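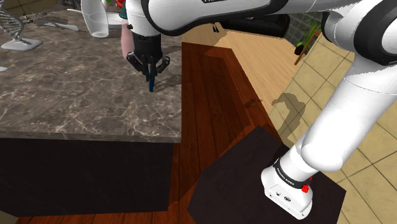
Griffprobe mit dünnem Objekt, Spitze knapp über der Arbeitsplatte

Greifaufgaben in der Küchenszene: Aufbau, Teleoperation, Auswertung

Robotik-AG Prellitz, Arbeitsblatt zum zweiten Halbjahr
Text: Rhea Calimlim, Korrekturen: Ronaldo Pangilinan

Die Anleitung beschreibt, wie eine Greifaufgabe in der simulierten Küche angelegt, von Hand gefahren und so gespeichert wird, dass sie für das Training verwendbar ist. Vorausgesetzt werden der Einführungskurs, ein eingerichteter Zugang zum Rechner im Nebenraum und eine lauffähige Installation von Kokard. Wer Kokard zu Hause betreibt, muss die Pfade selbst anpassen.

Alle Aufgaben verwenden denselben Arm mit Zweifingergreifer. Er steht auf einem Sockel neben der Theke. Sockelposition und Thekenhöhe sind in der Szenendatei festgelegt und werden nicht verändert, auch nicht testweise. Im Februar sind durch eine verschobene Basis die Aufnahmen einer ganzen Gruppe unbrauchbar geworden.

Begriffe

Episode: ein einzelner Versuch vom Start bis zum Abbruch oder zum Erreichen des Ziels.
Griffpose: Lage und Drehung des Greifers im Moment des Schließens.
Vorpose: dieselbe Drehung, aber mit Abstand oberhalb des Objekts.
Ablagezone: Rechteck auf der Arbeitsplatte, in dem das Objekt am Ende liegen muss.
Störobjekt: alles, was auf der Platte steht und nicht Teil der Aufgabe ist.

Schritt 1: Szene laden

Kokard starten und unter „Szenen“ die Küche auswählen. Nach dem Laden steht der Arm in Ruhelage. Vor allem anderen prüfen, ob die Physik angehalten ist (Anzeige unten links, „Pause“). Läuft sie bereits, einmal zurücksetzen. Objekte, die beim Laden minimal in der Platte stecken, werden sonst beim ersten Zeitschritt weggeschleudert und liegen danach irgendwo auf dem Boden.

Die Ansicht so drehen, dass Greifer und Zielobjekt gleichzeitig zu sehen sind. Die Ansicht hat keinen Einfluss auf die aufgezeichneten Kamerabilder, diese kommen aus den fest eingetragenen Kameras.

Schritt 2: Objekte verteilen

Jede Aufgabe besteht aus einem Zielobjekt und mehreren Störobjekten. Die Liste der freigegebenen Modelle liegt im Projektordner. Eigene Modelle sind erlaubt, müssen aber vorher von Felicidad Barredo geprüft werden. Häufigster Ablehnungsgrund ist ein Kollisionskörper, der nicht zur sichtbaren Form passt.

Regeln für die Verteilung:

– Zielobjekt vollständig auf der Platte, kein Überstand an der Vorderkante.
– Rund um das Zielobjekt muss der geöffnete Greifer Platz finden, in mindestens einer Drehung.
– Hohe Störobjekte nicht zwischen Arm und Ziel stellen, solange die Gruppe noch mit der Grundaufgabe arbeitet.
– Startpositionen über den Zufallsgenerator verschieben lassen und den Startwert notieren.

Die Grundaufgabe hat 14 vorgegebene Startanordnungen. Eine davon ist absichtlich nicht lösbar. Wer sie findet, trägt sie ins Protokoll ein und fährt mit den übrigen 13 weiter.

Schritt 3: Griffpose wählen

Bei Teleoperation wird die Griffpose vor der ersten Bewegung überlegt. Erst losfahren und dann oberhalb des Objekts suchen kostet Schritte und erzeugt Zitterbewegungen, die das Modell später mitlernt.

Dünne, längliche Objekte: Finger quer zur Längsachse. Wird das Objekt senkrecht gehalten, ist der Abstand der Spitze zur Platte maßgebend und der Abstand der Finger zweitrangig. Die Spitze soll frei bleiben. Berührt sie die Platte während der Fahrt, kippt das Objekt zwischen den Fingern, und die Ablage wird schief.

Flache Objekte (Gabel, Löffel): Greifer so drehen, dass die Finger links und rechts vom Stiel liegen. Absenken, bis die Fingerspitzen knapp über der Platte stehen, dann schließen. Ein Griff an den Zinken ist zulässig, hält aber schlechter.

Scheren: geschlossen greifen, Finger am Klingenbereich, Griffschlaufen frei nach unten. In dieser Lage verdecken die Finger einen Teil der Klingen. Für die Lageerkennung sind dann die Schlaufen der brauchbarere Anhaltspunkt. Ein Griff durch eine Schlaufe zählt nicht als Griff, auch wenn das Objekt dabei von der Platte abhebt.

Flaschen mit Pumpkopf: nicht am Kopf greifen. Unterhalb des Kragens ansetzen, sofern die Öffnungsweite reicht. Reicht sie nicht, bleibt die Flasche Störobjekt.

Schritt 4: Anfahren und greifen

1. Aufzeichnung starten. Konden legt dabei automatisch einen Ordner an.
2. Vorpose anfahren. Drehung des Greifers in dieser Höhe abschließen.
3. Senkrecht absenken. Während des Absenkens nicht mehr drehen.
4. Greifer schließen und warten, bis die Kraftanzeige steht.
5. Senkrecht anheben, bis das Objekt über allen Störobjekten ist.
6. Zur Ablagezone fahren, absenken, öffnen.
7. Senkrecht zurückziehen, Aufzeichnung beenden.

Das Limit beträgt 600 Schritte pro Episode. Kokard bricht danach ohne Rückfrage ab und markiert die Episode als Fehlschlag. Geübte Fahrer brauchen deutlich weniger. Wer regelmäßig ans Limit kommt, sollte die Geschwindigkeitsstufe für den Transport erhöhen und nur für das Absenken wieder zurückschalten.

Zur Transporthöhe: Bezugspunkt ist der tiefste Punkt des gehaltenen Objekts. Bei der Schere hängen die Schlaufen unter den Fingern, das Maß ab Fingerspitze ist also zu klein. Im Bild unten liegt eine Gabel auf der Platte, weiter vorn steht die Flasche mit dem Pumpkopf. Beide sind bei dieser Anordnung als Störobjekte eingetragen und müssen bei der Bahn berücksichtigt werden.
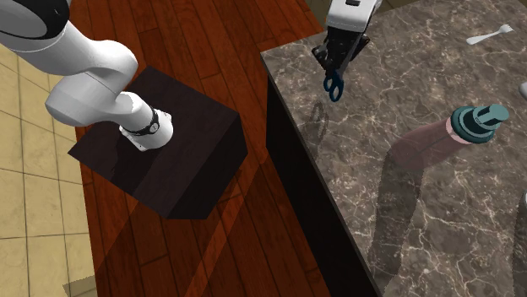
Schritt 5: Kamerabilder kontrollieren

Nach jeder Episode die Bilder aus Konden öffnen und mindestens Anfang, Griff und Ablage ansehen. Zu prüfen ist:

Spiegelungen. Die Arbeitsplatte glänzt. Flasche, Greifer und gehaltenes Objekt erscheinen als schwache Spiegelung im Stein. Die automatische Maskierung rechnet diese Flächen gelegentlich dem Objekt zu. Betroffene Masken von Hand nachziehen, die Spiegelung gehört nicht dazu.

Durchscheinende Körper. Bei der dunklen, durchscheinenden Flasche ist die Maserung der Platte durch den Flaschenkörper zu sehen. Die Maske folgt dem Umriss der Flasche, die durchscheinenden Stellen werden nicht ausgespart.

Schatten. Der Schatten des Greifers liegt auf der Platte dicht neben dem gehaltenen Objekt und wandert mit. Bei dünnen, dunklen Objekten kann die Erkennung beides verwechseln. In diesem Fall die Tiefenbilder dazunehmen.

Verdeckung. Ist das Zielobjekt im Moment des Schließens in keiner Kamera erkennbar, bleibt die Episode erhalten, bekommt aber die Markierung „verdeckt“.

Schritt 6: Episode bewerten

Die Bewertung übernimmt immer eine andere Person als die, die gefahren ist. Vergeben werden drei Stufen:

A – Griff beim ersten Schließen, Objekt in der Ablagezone, kein Störobjekt bewegt.
B – Objekt in der Ablagezone, aber Nachgreifen oder leichte Berührung eines Störobjekts.
C – alles andere, einschließlich Abbruch durch das Schrittlimit.

C-Episoden nicht löschen. Sie werden für die Fehlererkennung gebraucht, mit der Jayson Tan und seine Gruppe arbeiten. Gelöscht wird nur, wenn die Aufzeichnung selbst beschädigt ist, zum Beispiel bei fehlenden Gelenkwinkeln.

Schritt 7: Datensatz abgeben

Für das Training einer Aufgabe sind mehr als 200 Episoden der Stufen A und B nötig. Die Arbeit wird innerhalb der Gruppe aufgeteilt, möglichst gleichmäßig auf alle Startanordnungen. Ein Datensatz, der nur aus den bequemen Anordnungen besteht, wird zurückgegeben.

Zur Abgabe gehören der Episodenordner, die Bewertungstabelle, die Szenendatei in genau der verwendeten Fassung und die Liste der Startwerte. Ordnername: Gruppenkürzel, Unterstrich, Aufgabe. Keine Umlaute und keine Leerzeichen. Hochgeladen wird bis Sonntag, 18 Uhr, danach ist das Verzeichnis gesperrt, und das Training läuft über Nacht an.

Häufige Fehler

Objekt rutscht beim Anheben: Reibungswert des Modells kontrollieren. Steht er auf null, wurde das Modell ohne Materialdatei importiert.

Arm bleibt vor der Platte stehen: Meist ist ein Gelenk nahe an seiner Grenze. Zurück in die Ruhelage, Vorpose mit um 180 Grad gedrehtem Greifer anfahren. Bei symmetrischen Fingern ist der Griff derselbe.

Greifer schließt, Kraftanzeige bleibt leer: Der Kraftkanal ist in Konden nicht angehakt. Die Episode muss wiederholt werden.

Objekt zittert zwischen den Fingern: Zeitschritt der Physik zu groß. Auf den Standardwert aus der Szenendatei zurücksetzen und keinesfalls die Schließkraft erhöhen.

Störobjekt fällt beim Rückzug um: Der Greifer wurde vor dem Hochfahren zu weit geöffnet. Die Öffnungsweite lässt sich in Kokard begrenzen, Menüpunkt „Greifer“, Feld „Max. Öffnung“.

Für den Gatchalian-Wettbewerb

Gruppen, die am Gatchalian-Wettbewerb teilnehmen, verwenden dieselbe Szene, dürfen die Ablagezone aber nicht selbst festlegen. Sie wird mit der Aufgabenstellung geliefert. Nachgreifen ist dort erlaubt und kostet Punkte, das Berühren von Störobjekten führt zur Wertung null für den Durchgang. Anmeldungen nimmt Charito Catacutan entgegen, zusammen mit einem Probedatensatz der Grundaufgabe.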